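Cuaderno del taller, Abu Hammour
2024-08-12

Tablero claro para la mesa de montaje. Continúo la entrada de May, la que quedó a medias cuando se acabó el aceite.

Hoy he vuelto a mirar el tablero con calma antes de decidir el acabado. La muestra que me dio Vinarwood venía con una nota muy corta: "clara, veta cerrada, lijada". De la especie no dicen nada y yo no me atrevo a escribirla aquí. Nizar Smadi piensa que es fresno, yo tengo dudas, porque el fresno que he trabajado antes tenía el poro más abierto. He mandado un mensaje al almacén para preguntar. Hasta que contesten, en este cuaderno lo llamo "el tablero claro" y ya está.

Lijado: he pasado el grano 200 a mano, con taco de corcho, siempre en la dirección de la veta. La máquina no la he usado esta vez. En el tablero anterior dejó unas marcas redondas que solo aparecieron después del aceite, y fue mucho trabajo quitarlas. A mano tardo más pero veo mejor lo que hago. Después de lijar he limpiado con el cepillo suave y luego con un paño apenas húmedo. Esperé 20 minutos y pasé la palma de la mano. Se levantó un poco la fibra cerca del canto largo, en el resto casi nada. He repetido el 200 en ese canto con muy poca presión.

La veta me gusta mucho. Corre casi toda a lo largo, fina y muy junta, con unas franjas un poco rosadas entre otras de color crema. En una zona las líneas bajan y hacen una punta, como una V ancha con otras dentro, y a partir de ahí se abren y van un poco onduladas. Esta zona quiero que quede a la vista. Nizar proponía poner encima el soporte del tornillo de banco. Le dije que no, que el soporte puede ir al otro extremo, donde la veta es más recta y no se pierde nada. Aceptó, aunque creo que no le pareció importante.
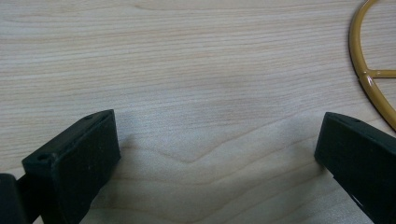 Para el acabado tengo dos candidatos. El primero es el aceite de Flindeck, que ya conocemos en el taller. Penetra bien, pero en una madera tan pálida me da miedo que se ponga amarilla. El segundo es la cera al agua de Prindik, que según la etiqueta deja el color natural. No la hemos usado nunca sobre una superficie de trabajo y no sé cómo aguanta el roce de las herramientas.

He preparado dos recortes del mismo tablero, lijados igual. Al recorte A le di una mano de Flindeck con trapo de algodón y retiré el sobrante. Al recorte B le di una mano de Prindik con brocha plana. La brocha no fue buena idea, deja rayas si uno no va rápido. La próxima mano la daré con esponja.

Primeras impresiones, todavía sin secar del todo: el A ha oscurecido bastante y las franjas rosadas tiran ahora a miel. El B está casi igual que la madera desnuda, quizá un poco más frío de tono. Prefiero el B por el color. Me falta saber si protege. Los dos recortes se quedan en el estante de arriba, lejos de la ventana, con su letra escrita a lápiz por detrás. Por favor no moverlos ni apoyar nada encima.

Prueba de manchas: cuando estén secos, una gota de café, una de aceite de máquina y una de agua en cada recorte, 6 horas, y luego limpiar con paño seco. Anotar qué marca queda. Si el Prindik aguanta el agua y el café, me conformo, el aceite de máquina lo podemos evitar con una bandeja.

Una cosa para no olvidar: la cara de abajo también lleva acabado. En la mesa vieja solo tratamos la cara de arriba y el tablero se curvó en el verano. Con el aire acondicionado de este local la humedad cambia mucho entre el día y la noche.

Pendiente:
respuesta de Vinarwood sobre la especie
comprar esponjas y otro paquete de lija
segunda mano en A y B
redondear un poco los cantos, el de delante raspa el antebrazo
preguntar a Nizar dónde guardó la plantilla de los agujeros del tornillo

No montar las patas hasta que pasen 14 días desde la última mano.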